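Putell pauses its bathroom helper software after a grip fault

Skavenbridge, 12/12/2021

Well, we have some news, and I'd rather you got it from me than heard it secondhand. We've stopped shipping version 2 of Ryu, our grasping software for home care robots, and I want to tell you why.

Ryu is supposed to ease off when it picks up something breakable. In May that worked great! Then we went through our latest simulator runs and found 17 out of 901 where the fingers kept closing after they already had hold of the thing. Most of those were small, oddly shaped items, the kind people keep in a bathroom (dentures were the worst by far, and they cost a lot to replace).

The trouble is in how Ryu guesses width. If an object comes in two pieces, it sometimes measures one and forgets the other, so it thinks there's still room to squeeze. Our force limit should have caught that, and in 16 of the bad runs it kicked in late. In the last one it never kicked in at all. Yikes. I wrote part of that limit myself, so I've had better weeks.
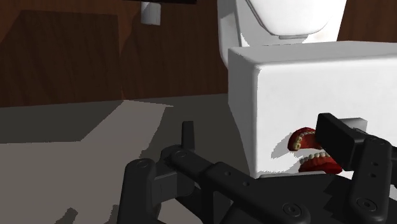 Putell Grasp Safety Team

Dentures by the toilet are now a standard test for us, and no update goes out until it passes every run. All of the faults came up in simulation.

If you're testing Ryu at our Heltbridge site, please go back to version 1 and leave the gripper on its slow setting. Got a log that looks funny? Send it over, even if you think it's nothing! I'll post again when the fix is ready for outside testers.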